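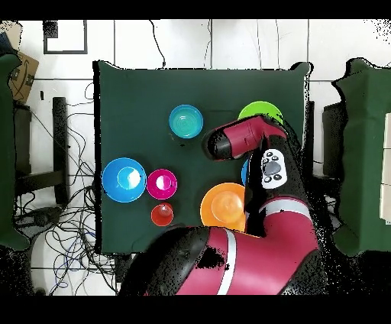 The arm over the practice table, bowls out on the green cloth

Home Questions Unanswered Tags Workshop Builds Log in

Overhead camera keeps losing bowls behind the arm - move the camera or change the code?

Asked December 31, 2019 by greenclothbench

I have been building a bowl sorting setup in the shared workshop at Dirkwood and I'm having the best time with it! The idea is simple. Put a bunch of plastic bowls on the table, have the arm pick them up one by one by the rim, and stack them by size off to one side. The camera looks straight down from above and I pick out each bowl by color, then fit a circle to the blob and send the center to the arm.

When it can see everything it works great. The teal bowl standing by itself is never a problem, I could watch it find that one all day. My trouble is with two kinds of spots:

1. Anything behind the arm. There is a second blue bowl over there and from the camera all I get is a thin sliver. The circle fit goes nuts on it and puts the center way off, once in the middle of the forearm (I have a no-go zone so it just refused to move, thank goodness).

2. Bowls that sit really close together, like the big blue one and the magenta one. Half the time the blobs run into each other at the shiny spots.

The lime green one gives me grief too when the gripper hovers over the lower half of it, but I still get enough rim to guess from.

Also, and maybe this is a separate question, the red cup. The arm is red. You can see where this is going. My color mask thinks the wrist is a very large cup.

Vision side is a Brudard depth camera on the robot's head, code is Python, 1169 lines and growing, most of it mine and some of it borrowed from an old Corrigan line follower that has no business being in there. I get a lot of black speckle in the cloud along the outline of the arm and the furniture, which I've been ignoring. Should I? I logged 739 picks since June and nearly all the bad ones fall into the groups above.

Do I add a second camera, or is there a way to fix this in software? I would love to keep it to one camera if I can. Thanks in advance, this site got me through the wiring and I owe you all a pie.

3 answers

Answer 1 (accepted)

Software first, it's free. Take the picture when the arm is not over the table! Pick a park pose well off to the side, go there, wait for the arm to settle, grab one frame, find all the bowls, and save that list. Then work from the list. After every pick go back to park and look again, in case you bumped something on the way out. It costs you a couple seconds per bowl and it will take care of the sliver and most of your red problem in one shot.

For whatever red is left, use your depth. You know the height of the table. Throw out every point that is higher than your tallest bowl plus a little margin before you do any color work. The wrist is gone, the cup stays. Do watch the low part of the base near the front edge of the table, which might sneak under the cutoff if your cup is close to it. I would just crop that strip out by position.

The touching bowls: don't fit to the whole blob. Find rim edges and fit circles to the arcs, and only accept a circle if you have a decent stretch of arc, I use a third of the way around. If there isn't enough, skip it and come back after its neighbor has been picked up. Sorting the list so the loners go first helps a ton.

The speckle is normal for that kind of camera at depth edges. Erode the mask by a pixel or two and move on.

Answer 2

second camera. had the same thing with an Erkico arm and messed with it for weeks, then put a cheap one low on the side and was done in an evening

Answer 3

Agree with the park pose. One thing to add about shiny plastic: the highlights come out nearly white, so a plain color threshold punches a hole in the bowl. Fill the holes before you fit anything. Or diffuse your light, a piece of baking parchment over the lamp did it for me (LED only please, not a hot bulb).

I'd also swap the red cup for some other color while you are testing. You can bring it back when the rest is solid. And please post the code when it's cleaned up, I want to try this with my kid's bath toys!

Comment from greenclothbench: Park pose is in and WOW. It picked up the hidden blue one on the first try - I yelled loud enough that people came over from the wood lathe. Doing the depth cutoff next. Still undecided on the cup, I kind of want to beat it fair and square.

Viewed 3366 times
Last updated: 3 days after the original question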